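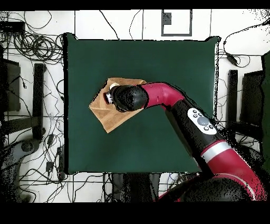 ## Folding cloths so they stay folded

I've become a bit of a convert to folding cleaning cloths properly. For years mine went into the drawer in a wad, and every time I wanted one I pulled out four. Now they stand up in a row, I can grab one with a wet hand, and the drawer shuts! It takes a few minutes once the washing's dry and I really do enjoy it.

### Start with a surface that grips a little

A bare benchtop is too slippery for thin cloths. You flatten one corner and the opposite one slides away. A square mat fixes that. Mine is dark green, so pale lint shows up straight away and I can wipe it off before it ends up on the next cloth. A tea towel laid flat will do the job too, as long as it isn't a fluffy one.

### The fold

1. Give the cloth one good shake and lay it down with a corner pointing at you.
2. Smooth from the middle out to the edges with the side of your hand.
3. Find the two straightest edges and bring them together. Old cloths go out of square in the wash, so forget about matching all four corners – pick your best side and let the rest fall where it likes.
4. Fold again the same way, then press along the crease.
5. Fold in thirds if you want it to stand up in a drawer, or leave it flat for a shelf.

If it comes out lopsided with a point sticking out one side, tuck the point inside on the last fold. Looks perfectly neat from the front.

### Cloths that won't lie flat

Wash them on their own for a couple of loads and skip the fabric softener, which makes microfibre go slick and useless anyway. Thịnh Hà put me onto folding them while they're a tiny bit damp and finishing them on the rack, and the creases hold beautifully. Don't put them away damp, though. I did that once in July and the whole drawer smelled like a pond.

### Sorting by colour

- Tan and brown: floors, boots, anything grubby
- Green: kitchen bench
- White: glass and mirrors
- Anything with a hole: the shed

Valdir Guerra cuts his worn-out ones into small squares for oiling tools, and I've started doing the same. One old cloth lasts ages that way.

### A few extras

A cloth with good weight to it folds far better than a flimsy one. My favourites are 400 gsm, and the 500s are lovely for drying the car but too bulky for the drawer.

Keep a small weight handy, too. A little jar set on the near edge stops the cloth creeping while you line up the far one – brilliant if you've only got one good hand that day.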